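Packing up the long room at Daltalthorpe

Posted by Bartosz, in May, quickly, between trips to the van

So we are out of the long room. Five years of stuff, most of it mine according to Adanech. Promised everyone a page with the bits and peices before it all got split up between the Clendness house and the storage place on Lomthorpe, so here it is, no particular order, typing this on the stairs. Captions are short. Some are longer where people asked.

If something is yours, say so. Write to me or Seon-mi, not both please, last time we gave the same lamp away twice.

The coat hooks
Going to Clendness. Zbigniew already has the screws in a jar. Do not lose the jar.

Shelves, back wall
Came down easier than they went up. One bracket bent, the rest fine. Wumpini wants them for her hallway, 4 boards, she measured and they fit if she trims one end. Has anyone got a decent saw. Mine is packed, obviously, at the bottom of something.

Kettle corner
Kettle stays out until the very end. Mugs wrapped in newspaper, the chipped ones too, because Seon-mi wouldn't let me bin them. Tea still in the drawer. Sugar gone, buy some if you're coming over.

The curtains
Washed, folded, in with the towels. They're a bit short for the new windows but Adanech says she can let the hems down. We'll see. Hung them in the old place with string the first winter, still have the string.

Puzzles and board games
All taped shut now. The big puzzle is 2,944 pieces if you trust the lid, and I don't. Sky mostly. Never got past the border. Free to anyone patient, otherwise it goes to the charity shop with the two chess sets.

Paper, paper, paper
Kept the letters and the recipes, recycled the rest. Found the old Ostrowski receipt for the heater, 1,135 and worth every bit of it. Also found three sets of instructions for things we no longer own. Zbigniew read one of them out loud from start to finish while the rest of us carried stuff.

The rug
Rolled, tied, too heavy for one person. Two of you please. Not you Wumpini, your back.

Long table
Saved till last as everything ends up on it. Pink cover still on, the one with the stars joined up with lines and the green and yellow biplane. Seon-mi picked it and I complained for a week and now I'd be sad to see it go. It comes off last, folds up small, travels in the front with me.

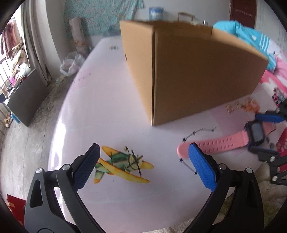
Legs unscrew, I think, or they did once. Bring an allen key, any size, we'll find out. The table goes in the van before the rug and after the shelves, otherwise the door won't shut, we tried it the other way with the old one and had to unload the lot in the rain.

Anyone leaving watches, keys, glasses and so on lying around while we load, put them in your pocket. I mean it. Last move I found my own reading glasses in with the saucepans, in October.

Van
Back at Lomthorpe by six in the evening. Quote for the van and the storage together came to 1,887, split however we said, Adanech has the sheet. Pay her not me.

More pictures when the Clendness end is unpacked. Might be a while. Need to go, Zbigniew is shouting about the jar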